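Smart districts should start with the boring data

Posted 26th July

Every smart district plan I have read in the past few years opens with sensors. Sensors on lamp posts, sensors in the bins, sensors under the parking bays. Pesholm is the latest. Its proposal for the Agudelo waterfront runs to 100 pages, and the word "sensor" turns up long before the word "resident."

I worked in municipal utilities for 22 years, and my view is that most of these places already own the information they need. They have meter readings, repair tickets, bus timetables and complaint logs. What they lack is a way to get one department to read what another department wrote down. A new network of devices does nothing about that. It adds one more system with its own login.

Take water. The Basomero pilot put smart meters into 1000 homes and was presented in June as a success. Residents can see their daily use on a phone. Good for them. But the leak reports still go to a different office, on a different form, and the crew that digs up the street never sees the meter figures. A household can watch its own use climb for a week before anyone with a wrench hears about it.
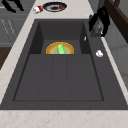
A plate in a kitchen sink, computer rendering.

Voka, which supplies the software for the pilot, says that linking the systems is planned for phase 2. I have sat through a lot of phase ones. The money tends to go to the part that can be shown at a trade fair, and the linking work gets cut when the budget is reviewed.

Pesholm could do this in a different order. Spend the first year on shared records. Agree on one address format across all departments. Publish the repair backlog and keep it current. Then ask the crews and the call center staff which readings they are missing, and buy devices for those.

I am not against the technology. A well placed pressure sensor on an old main is worth every cent. I would just like to see the council name the person who will read it, and what they are expected to do when the number changes.

The comment period on the Agudelo plan is still open, and the full text is at the front desk of the planning office.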